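Memoria del proyecto: comparación de dos pinzas manuales con cámara para recoger demostraciones

Grupo Serwood. Entrega de mayo

1. De dónde venimos

Cuando empezamos la asignatura teníamos bastante claro que queríamos trabajar con manipulación, y bastante menos claro con qué. La primera idea fue usar el brazo Salminen del laboratorio y teleoperarlo, pero el turno para reservarlo es muy disputado y, después de ver el calendario, decidimos quedarnos en la parte que sí podíamos llevarnos a casa: las pinzas de mano. De ahí salió la pregunta que ordena toda esta memoria y que, vista ahora, quizá era más ambiciosa de lo que parecía: ¿cambia mucho la calidad de las demostraciones si cambiamos las yemas de los dedos y dejamos igual todo lo demás?

Comparamos dos configuraciones. La primera, que llamamos Trunitz por el nombre del cuerpo impreso, lleva yemas azules con textura. La segunda, Retex, usa el mismo mecanismo y la misma cámara, con yemas lisas y un poco más estrechas. Agradecemos al taller de la facultad la paciencia con las piezas, que volvimos a pedir más veces de las que nos gustaría reconocer.

2. Cómo grabamos

Nos pusimos como meta 500 demostraciones por pinza. La mesa fue siempre la de una casa, con su mantel y sus cosas, porque nos parecía que un banco de laboratorio despejado le pone las cosas demasiado fáciles a cualquiera (y también, por qué no decirlo, porque se merienda mejor). Las tareas eran 8 y casi todas consistían en coger un objeto, llevarlo a otro sitio y soltarlo sin volcarlo: cajas pequeñas, envases cilíndricos, botes transparentes, envoltorios.

La cámara va montada sobre la propia pinza, con una lente muy abierta. Esto tiene una ventaja enorme, y es que las dos yemas salen siempre en la imagen y se puede estimar la apertura sin ningún sensor añadido. Tiene también su precio: los objetos de los lados salen inclinados, y al principio nos costó mucho etiquetar las esquinas.

3. Resultados

Entre las dos pinzas y los ensayos previos acumulamos 1538 grabaciones. Descartamos las que perdían la trayectoria de la cámara, que fueron más de las previstas, casi siempre por mover la muñeca demasiado deprisa.

Con los objetos de cartón apenas vimos diferencia. Con los cilindros tumbados sí: las yemas lisas tendían a empujarlos y hacerlos rodar, y las texturadas los sujetaban con menos apertura de tanteo. Los botes transparentes fueron difíciles para ambas, aunque ahí sospechamos que el problema era nuestro, que no acabábamos de calcular bien dónde empezaba la pared del bote. Los envoltorios finos fueron la única sorpresa a favor de Retex, cuyas puntas estrechas entran mejor por debajo de un borde.

También apuntamos el cansancio, que no estaba en el plan. A partir de las 9 de la noche las trayectorias se vuelven más cortas y más bruscas en las dos configuraciones. Si repitiéramos el proyecto, repartiríamos las sesiones de otra manera y alternaríamos las pinzas dentro de cada tarde.

4. Lo que queda pendiente

No hemos entrenado ninguna política con estos datos, así que todo lo anterior habla de la facilidad para grabar y no del comportamiento posterior de un robot. Nos gustaría probarlo en el brazo Salminen el curso que viene. Queda también medir el desgaste de las yemas, que solo hemos revisado a ojo, y rehacer la calibración de apertura con la mandíbula completamente abierta.

Anexo. Vista de la cámara con la pinza de yemas azules abierta
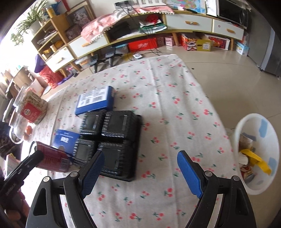
Serwood, leída la memoria entera y me ha gustado mucho el apartado de los cilindros. Yo separaría en la tabla final el material de la yema y la anchura, porque Retex cambia las dos cosas a la vez y así no se sabe a cuál atribuir lo de los envoltorios. Con unas yemas lisas del ancho de las Trunitz saldríais de dudas en un par de tardes.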